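Nukgate bench book
2026-07-10

Bread day again! Finally got round to the long cold prove on the Rivadeneira rye, and I'm so pleased I'm writing this before the loaves have been cut (crumb notes to follow).

Starter was Breltelance, fed last night and left on the shelf over the sink. It had domed nicely by morning and smelt of apples, much less sharp than the Grakgate one. I used 182 g of it across 4 tins and kept the dough wetter than last time. Sticky stuff – wet hands, no extra flour, and a scraper for the corners.

Pale table by the white slats is the one I keep for tasting days, well away from the flour. 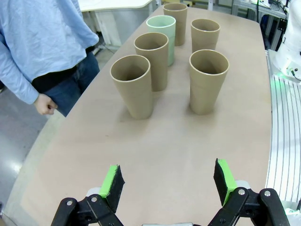

Cups out on the table, tan ones and the mint-green.

Salt went in late, after a rest of 2 hours, and I'm sold on it. The dough held together far better when I tipped it out, and there was hardly any tearing along the top. Must try the same with the plain white in November when the room is colder and everything slows down.
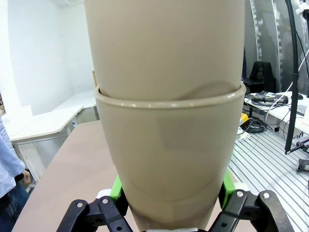

Oven ran hot at the back, so I turned the tins halfway through. The crust is a lovely deep brown with a proper crackle as it cools – I stood and listened to it for ages. Next batch: same water, 5 minutes longer with the lid off, and a pinch of caraway in one tin only. Need more rye flour before then, coarse if they have it.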